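Capítulo 7. Engranajes rectos: lo que prometen y lo que dan

Casi todos los manuales abren este tema con una frase parecida: el engranaje es el modo más exacto de transmitir el movimiento entre dos ejes. Conviene desconfiar de ella. Dos ruedas dentadas ideales, perfectamente centradas, rígidas y sin rozamiento, transmiten el giro con una relación constante. Las que salen de una bolsa de plástico y se montan sobre una mesa de taller hacen otra cosa, parecida en los días buenos. El capítulo trata de la diferencia entre unas y otras, y el estudiante que espere una colección de fórmulas limpias tendrá que aguardar al apartado 7.4.

7.1 Por qué empezar por el montaje

La tradición quiere que primero se calcule el módulo, luego el número de dientes, luego la distancia entre centros, y que el montaje quede para el final, como un trámite que resuelve el taller. En las prácticas de la escuela de Usberg seguimos ese orden durante muchos cursos. Los alumnos entregaban cálculos impecables y trenes de engranajes que se atascaban a la segunda vuelta. Cuando se les preguntaba la causa, culpaban al fabricante. Alguna vez tenían razón.

Desde entonces empezamos por las piezas. Antes de escribir una sola igualdad, el alumno toma una rueda, la hace girar sobre su eje, la acerca a otra y nota con los dedos el juego que queda entre los flancos. No hay en ello ninguna pedagogía novedosa, y sospecho que quienes la anuncian como tal nunca han tenido que desmontar 15 reductores antes de la hora de comer. Se trata solo de que la palabra «holgura» signifique algo cuando aparezca en el texto.

Un montaje elemental necesita poco: una base plana, uno o más ejes fijos que sobresalgan de ella y las ruedas que han de girar encima. El eje entra en el agujero central de la rueda. Si entra con demasiada facilidad, la rueda cabecea; si hay que forzarlo, el ajuste está mal elegido o queda una rebaba en el borde. En ninguno de los dos casos sirve el martillo, aunque la costumbre está extendida.

Las ruedas de acero pequeñas tienen además el defecto de rodar. Sobre un tablero desnudo se pierden con una facilidad irritante, y por eso muchos talleres trabajan sobre un paño. El paño sujeta las piezas, amortigua las caídas y también suelta pelusa, inconveniente que los catálogos de accesorios pasan por alto. Una hebra metida entre dos dientes finos basta para que el giro se vuelva áspero. Quien trabaje sobre tela debe limpiar el dentado antes de cada montaje, sin excepción.

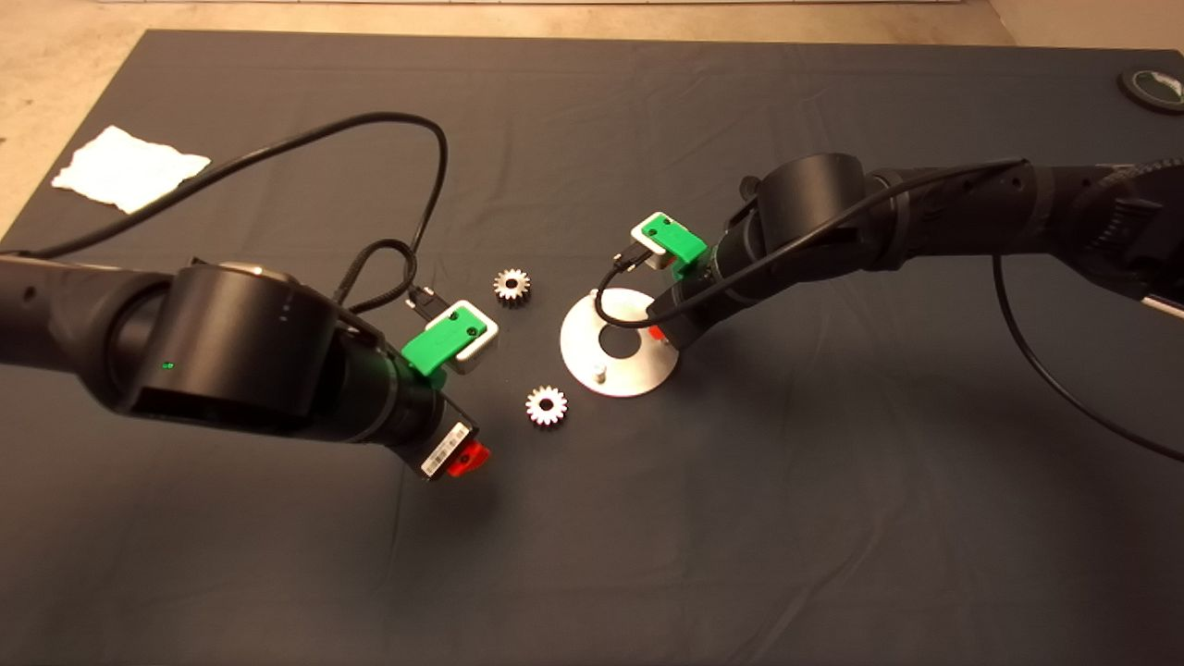
Ankit Tomar objeta que todo esto exagera el papel de la limpieza: según él, en un tren de dos ruedas pequeñas el error de centrado pesa mucho más que cualquier pelusa, y el alumno que pasa la tarde con el pincel en la mano está aprendiendo a limpiar y poco más. Añade que la primera comprobación debería ser siempre la perpendicularidad del eje respecto a la base, con escuadra y a contraluz.

La objeción es buena a medias. Un eje inclinado estropea el contacto entre los dientes y no hay limpieza que lo remedie. Pero la escuadra se usa una vez, cuando la base llega nueva, y la suciedad vuelve todos los días. Dejamos las dos comprobaciones en la lista, con el eje en primer lugar, y que cada taller reparta su tiempo como quiera.

7.2 Vocabulario mínimo

Se llama engranaje recto al que tiene los dientes paralelos al eje de giro. Es el más sencillo de fabricar y de montar, y también el más ruidoso, porque cada diente entra en contacto a lo ancho de una sola vez. Los helicoidales lo hacen de forma gradual; a cambio empujan el eje en sentido axial y obligan a complicar los apoyos. La superioridad de unos sobre otros se defiende a menudo con mucho calor y sin decir para qué máquina.

El módulo es el cociente entre el diámetro primitivo, en milímetros, y el número de dientes. Dos ruedas solo engranan bien si tienen el mismo módulo y el mismo ángulo de presión. Lo segundo se olvida con frecuencia. A simple vista dos ruedas pueden parecer compatibles y no serlo, de modo que la inspección ocular – que tantos aficionados dan por suficiente – vale para descartar, nunca para confirmar.

La relación de transmisión es el cociente entre los números de dientes. Una rueda de 15 dientes que mueve otra de 37 reduce la velocidad en la proporción de 37 a 15, es decir, cerca de dos vueltas y media del piñón por cada vuelta de la rueda. Como 37 es primo y no es múltiplo de 15, cada diente del piñón acaba encontrándose con todos los de la rueda y el desgaste se reparte. El argumento es elegante. En mecanismos de poca carga su efecto práctico es menor de lo que se suele afirmar, y no justifica rehacer un diseño que ya funciona.

7.3 La holgura no es un defecto

Un tren sin holgura alguna se agarrota en cuanto sube la temperatura o entra una mota de polvo. Hace falta un pequeño espacio entre flancos, y la cuestión es cuánto. Las tablas dan valores con tres decimales que inspiran una confianza excesiva: suponen ejes rígidos, agujeros centrados y una distancia entre centros medida con instrumentos que casi ningún taller escolar posee.

En el laboratorio de Datberg se anotaron durante un curso 187 montajes de alumnos. La mayor parte de los que se atascaban tenía los ejes demasiado próximos, y muy pocos tenían mal calculado el número de dientes. No pretendo que el dato valga fuera de aquel laboratorio, con aquellas bases y aquellos alumnos. Sí invita a dudar del orden en que se enseña la materia.

Para los ejercicios que siguen, el lector hará bien en comprobar a mano, antes de aplicar ninguna carga, que:

el eje entra en la rueda sin forzar y sin bailar;
la rueda gira libre sobre el eje estando sola;
las dos ruedas, ya engranadas, dan una vuelta completa sin punto duro.

Si aparece un punto duro siempre en la misma posición de una rueda, mírese el dentado de esa rueda. Si cambia de sitio, el problema está en otra parte, y el apartado 7.5 explica cómo buscarlo.

Capítulos relacionados
Capítulo 5. Ejes, pasadores y ajustes
Capítulo 6. Rozamiento y lubricación en pequeños mecanismos
Capítulo 8. Trenes compuestos y epicicloidales
Apéndice B. Tablas de módulos normalizados

© Ediciones Vana. Todos los derechos reservados | Contacto | Volver arriba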